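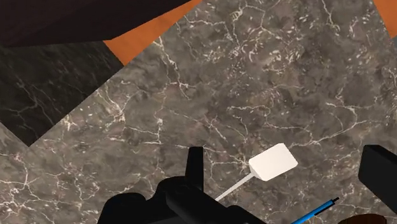

## Fondach stone yard to close its Zonilska cutting shed, 31 jobs going

2019-03-19

Fondach, the stone supplier on the river road, is shutting its cutting shed in Zonilska at the end of September. Staff were told at a short meeting this morning. 31 jobs go. The showroom stays open, so does the small repair counter, at least through the winter.

The company put out a one-page statement right after. It blames freight costs and fewer orders for kitchen counters, and says finished slabs will now come in already cut from the Gebretsadik yard across the county line. No word on whether any of the Zonilska crew will be offered work there. It's an 85 mile drive each way, so for most of them probably not an option anyhow.

Marble has been the shed's main trade for years. Gray mostly, some of the near-black with the pale veins that went into half the bank lobbies around here. Granite came later and never sold as well. The quartz stuff, which everybody wants now, Fondach buys in from outside and always has.

Customers with open orders: the company says anything paid for before the end of June will be cut in Zonilska as planned. After that it gets moved to Gebretsadik, same price, but expect a longer wait. Deposits can be refunded in full if you ask in writing by the end of May. Phone requests won't count, so don't bother calling. Bring your reciept if you have it.

Offcuts go on sale in April. Hearth pieces, sills, thresholds, the usual. Last year's sale had a line out to the road before the gate opened and parking was a mess. This year cars are supposed to use the lower lot and walk up.

What happens to the building is less clear. The shed is on leased land, and the lease has a while left to run. Fudeo, the grocery chain, asked the town last year about a site on that side of the river and was told there wasn't one big enough. The town planning office says nothing has been filed since. Fudeo did not return a call before we went up with this.

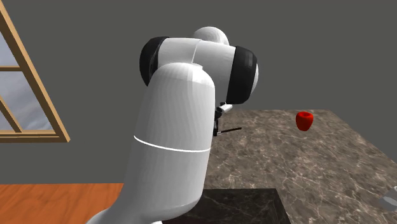 The lot is zoned for industry only, so a store would need a change, and a change needs two public hearings. Earliest that could happen is fall. Neighbors on the lane behind the shed have complained for years about the dust and the early starts, and a few we caught on their way out this morning were not sorry to hear it. More worried about delivery trucks if a grocery does come in. One asked who is going to clean out the settling pond. Good question, and the statement doesn't mention it. The county says the pond permit stays with Fondach until the site is signed off as clear, whoever holds the lease.

On severance: two weeks pay for each full year worked, according to the sheet handed out at the meeting. Health cover runs to the end of the year. Workers who leave before September lose part of it, how much depends on the date, and the sheet is pretty vague there. The union local has asked for a sit-down with management and wants that clause taken out. It also wants first pick of any openings at the showroom for people from the shed.

The local says 364 people in town worked in stone and brick at the peak, counting the old tile works. After Fondach goes there will be hardly any, just the monument shop by the cemetary and a couple of one-man outfits.

The high school shop program loses out as well. Fondach took students for summer work and gave the class its scrap slab for free. The school district says it's looking for another place to send them but this summer's slots are still on, as far as it knows.

Town council takes it up at its next regular meeting. The agenda has the tax question on it too. Fondach got a break on its property taxes when it put in the second saw line, on the promise of keeping the shed running, and some on the council want to know if any of that has to be paid back. The town attorney is looking at the agreement. Seats in the council room are limited to 300, overflow goes to the library basement with a speaker feed.

Will update when we hear back from the company.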